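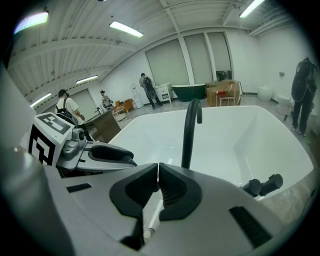 Une baignoire îlot blanche exposée parmi d'autres équipements de salle de bains.

Mirkirdale : une aide pour remplacer la baignoire dès le mois de mai

Dernière mise à jour : 5 mars 2020

Les habitants de Mirkirdale pourront demander à partir du mois de mai une aide à l'adaptation de leur salle de bains. Le conseil local a adopté la mesure mardi soir, après deux reports. L'aide est plafonnée à 900 euros par logement et s'adresse aux personnes de plus de 70 ans ainsi qu'aux titulaires d'une carte d'invalidité, qu'ils soient propriétaires ou locataires.

Elle couvre le remplacement d'une baignoire par une douche de plain-pied, la pose de barres d'appui, le changement de robinetterie et la reprise du revêtement de sol. Les meubles, les miroirs et la peinture restent à la charge du demandeur. Les travaux devront être confiés à une entreprise inscrite sur la liste du conseil, où figurent déjà Gosling et Clarnonik.

Selon l'enquête menée l'an dernier par le service du logement, 1 553 logements de la commune sont occupés par au moins une personne de plus de 70 ans. Dans 202 d'entre eux, l'occupant a déclaré ne plus utiliser sa baignoire et se laver au lavabo. « Ces foyers seront contactés en premier, par courrier puis par téléphone », indique Rania Hajji, responsable du service.

Le texte a été voté à l'unanimité moins deux abstentions. Roy Greenwood, élu du quartier de Flillura, juge le plafond trop bas pour les immeubles anciens, où l'évacuation doit souvent être déplacée. Il demandait un complément pour les logements situés à l'étage. La proposition n'a pas été retenue, mais le montant sera réexaminé au prochain budget.

Pour les locataires, l'accord écrit du bailleur est obligatoire. Denise Naylor, qui représente les locataires de Flillura, craint des refus dans le parc privé, certains propriétaires tenant à conserver une baignoire pour la relocation. Le conseil répond qu'un modèle de lettre sera fourni et que le service du logement pourra intervenir auprès du bailleur en cas de silence prolongé.

Du côté des artisans, Yurii Nazarenko, plombier à Mirkirdale, prévoit trois à quatre jours de chantier pour une installation courante, davantage si le carrelage doit être refait. Il conseille de faire établir le devis avant de déposer le dossier, les travaux commencés avant l'accord du conseil n'étant pas remboursés.

Les formulaires seront disponibles à l'accueil de la mairie et à la bibliothèque de Flillura. Une permanence sera assurée le mercredi matin par Sheila Marsden, au bureau du logement, sans rendez-vous. Il faudra se munir d'une pièce d'identité, d'un justificatif de domicile et du devis.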